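5. Teaching a Task on the Table

This section explains how to record a task by guiding the arm by hand, or by moving it with the remote handset. Please read section 4 (Safety and Stop Functions) before you begin. The steps are the same for both ways until step 8.

In the Sturgate documents the word "demonstration" means one complete recording of a task, from the start pose to the end pose. The word "session" means all demonstrations that you make one after another without changing the table.

5.1 Preparing the table

1. Put the arm in the start pose. On the handset, choose Pose, then Start, and keep the button pressed until the arm stops by itself.

2. Place the objects of the task inside the reach of the gripper. Keep a free space of one hand width to the border of the table.

3. If an object has its own power cable, lead the cable to the side where the arm does not need to pass. Leave some slack in it. A tight cable will pull the object during the movement and the demonstration cannot be used.

4. Look at the cables that run along the arm. They must follow the arm freely through the complete movement, also when the wrist turns to its limit.

5. Decide which objects belong to the task and which do not. Objects that do not belong may stay on the table, but they must not change place during one session.

Note: If you work with two arms, do steps 1 and 4 for each arm separately. The handset controls only the arm that you selected last.

5.2 Choosing between hand guiding and remote control

Hand guiding is faster to learn. You hold the arm near the wrist and bring it where you want. We recommend it for tasks with large movements and heavy contact, for example pushing or wiping.

Remote control needs more practice, but your hands and body stay away from the objects. We recommend it for narrow places, and for tasks where the operator would cover the object with his own arm. Work with a desk lamp is a good case, as the neck is thin and the shade can turn when it is touched.

Caution: Do not change from hand guiding to remote control inside one demonstration. The recorder stores the two kinds of movement with different speed limits, and Vidal will reject the file when it is loaded.

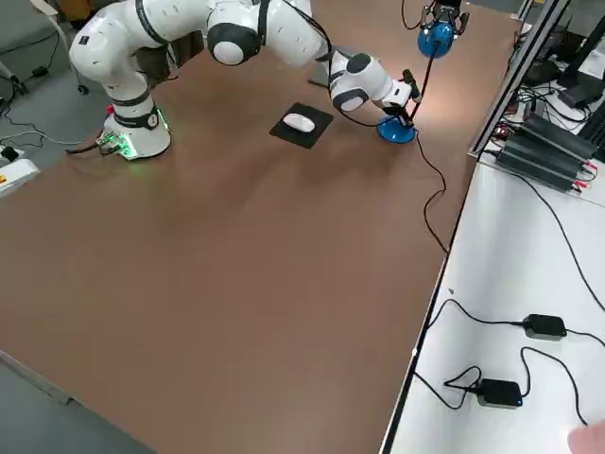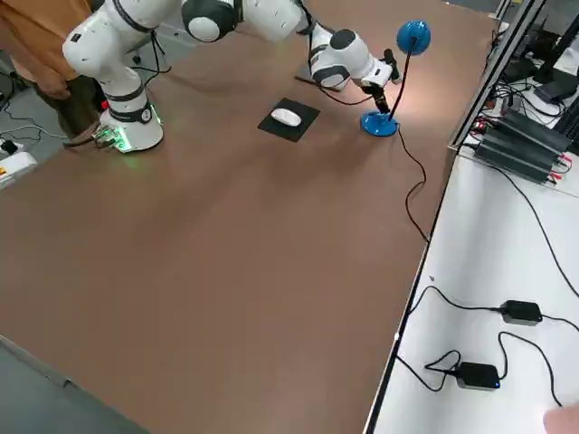
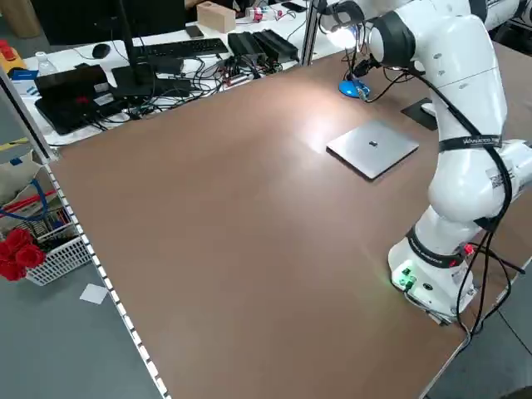

5.3 Recording a demonstration

6. Open Vidal on the control computer and choose New Session. Give the session a name with the name of the task in it. Spaces are allowed, but please avoid special letters.

7. Check that the status line shows "Ready". If it shows "Wait", the arm is not in the start pose. Go back to step 1.

8. For hand guiding, press Release on the handset. The arm becomes soft and you can move it. Support it with one hand before you press, as it may sink a little.
For remote control, press Follow. The arm will now repeat the movements of the handset in a smaller scale. The factory scale is 63 percent and you can change it in the menu Motion.

9. Press Record. Wait for the short tone and then count slowly to 2 before you move. These two seconds are used by the software to find the zero of the force sensor.

10. Carry out the task in one quiet movement. It is not necessary to be quick. If you stop to think for longer than 3 seconds, the recorder makes a cut, and you will get two short files where you wanted one.

11. Open and close the gripper only with the handset button, also during hand guiding. Never press the fingers together or apart by hand.

12. When the task is finished, move the arm away from the object — a free height of one hand is enough — and press Record again. You hear a long tone.

13. Vidal asks "Keep or Discard?". Choose Discard if the object slipped, if somebody touched the table, or if you are not sure. A bad demonstration does more harm than a missing one.

14. Put the objects back to their places and bring the arm to the start pose. Repeat from step 7.

Caution: Keep all persons except the operator outside the reach of the arm while the status line shows "Recording". The operator himself must be able to reach the stop button at every moment.

5.4 How the demonstrations should differ

The robot learns only what you show. If the object stands always on the same point, the robot will go always to this point, even when the object is gone. Move the object a little between two demonstrations and turn it also. For a lamp, bring the neck and the shade into different positions, and record with the light on and with the light off.

Do not change everything at the same time. Our experience at the Stituvville workshop is that a session becomes useful when the changes are small and there are many of them. For the lamp task we kept 66 demonstrations in the end, and discarded many more during the first days, when the operators were new.

Note on light: A shiny table gives bright reflections, and these move when a lamp is moved. Check the live view in Vidal before you record. If a white patch covers the object, change the room light or lower the exposure in the menu View.

5.5 Checking the session

15. Choose Review. Vidal plays the demonstrations one by one at double speed.

16. Watch the gripper line under the picture. It must show one clear step for each closing and each opening. Several small steps near together mean that the grip was not firm.

17. Mark the weak files with the key W. They stay on the disk, but they are not sent to training.

18. Choose Export and select the Oda format, if your training computer uses version 2 or later. For older versions select Plain.

The export needs some minutes. Do not close the cover of the control computer during this time — it goes to sleep and the last file will be damaged. A damaged file has the ending .part and can be deleted.

5.6 If something does not work

The arm feels heavy in hand guiding: The weight of the gripper is not set correctly. Open the menu Tool and choose the gripper that is mounted.

The arm trembles during remote control: The scale is too high for this distance. Lower it in steps of five percent.

The long tone does not come in step 12: The disk is full. Export and remove old sessions.

The arm stops and the status line shows "Limit": One joint reached its end. Press Discard, move the objects nearer to the base, and record again.

For questions about this section please write to Jörg Weidemann, and add the session file and the version number of your handset.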